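The Hand That Wanted Less Force

Suha Hattar spent most of the spring trying to talk her colleagues out of buying hands. Her group at Trurkalo, a small automation shop that builds assembly cells for makers of valves and pumps, had got by for years on two-finger grippers. They are cheap, they are easy to fix, and every technician in the building can set one up before lunch.

"A parallel gripper opens and it closes," Hattar says. "When it goes wrong, you know which of those two things went wrong."

The argument on the other side came from Abla Nassar, who runs the company's test room. Her customers kept sending in jobs with mixed parts: a thin rod, then a fat cylinder, then something flat with a tab on it. Each part meant another pair of custom fingers, and swapping fingers takes time. Nassar wanted to find out if a jointed hand could do the whole job with nothing swapped at all.

So they ran a comparison. Three candidates made the list: the Vesska hand, the Ander hand, and the shop's own two-finger gripper, called Darwish after the street the first workshop stood on. All three had to do the same work on the same test board.

The board is plain. White plates and holders sit on it, and the blue parts have to be picked up and put where they belong. Nassar printed most of it herself and changed the hole sizes twice before she was happy with them. Two arms work over it from opposite sides, so that one hand can stay clear while the other reaches in.

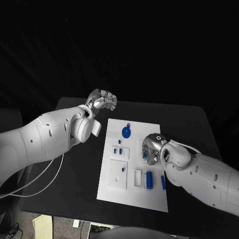
The right hand holds a small blue peg over one of the square plates.

The small pegs were where the hands earned their keep, and also where they caused the most grief. A metal finger with several joints can wrap around a peg in a number of ways, and only a few of those ways leave the peg pointing straight down. In the first week the Vesska hand picked up nearly everything it was asked to and then jammed a good share of it against the rim of the hole.

Nassar's first guess was the camera. She spent two days redoing the calibration, which moved the numbers very little. Her second guess was grip force, and that one paid off. With the force turned down to 22 percent of the maximum, the peg could shift a little between the fingers as it met the hole, and far more of them went in.

"We had been squeezing too hard the whole time," she says. "With the two-finger gripper you squeeze hard and you're fine. I brought the habit over with me."

The team logged 2,565 attempts over the course of the trial, split among the three candidates. The Darwish gripper was the fastest on the small pegs and stayed that way. It fell behind on the large cylinder, where its fingers had to be changed, and on the disc, which it could hold well only by the edge. The Ander hand was gentle and slow, and it lost 347 attempts to a controller fault that took most of a month to track down. The cause was a loose connector.
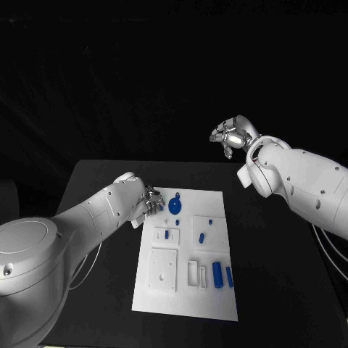

What the second arm is for

A good part of the test room's time went into the question of two arms. Hattar had assumed the second one was a luxury. Most of the tasks on the board can be done with one hand, and the other arm spends long stretches parked above the table, waiting.

Nassar's case for it rests on reach. An arm that comes in from the left has an easy approach to the plates on its own side and an awkward one to the rods lying near the far edge. Give those to the arm on the right and the wrist angles get simpler. She also wanted to try handovers, passing a part from hand to hand to turn it around. Those worked 70 percent of the time with the Vesska hands, too low for a customer's floor but better than she had expected.

The cost is in the planning. Two arms over one small board can get in each other's way, and the controller has to be told how much room to leave. Leave too much and both of them slow down. The team settled on a simple rule: the hand that has no part in it goes up and stays up until the other one has let go. It wastes a little motion, and there has not been a collision since it went in.

Cables were a smaller headache. They need enough slack for the arm's full swing, and Nassar has rerouted hers more often than she cares to say. She would like to see hand makers put more thought into it.

Trurkalo has not made a final choice. Hattar still quotes the Darwish gripper for any job with a single part, and Nassar agrees with her there. For mixed jobs they plan to build one cell with the Vesska hands and run it on a customer's parts in October, with a set of two-finger grippers on the shelf in case.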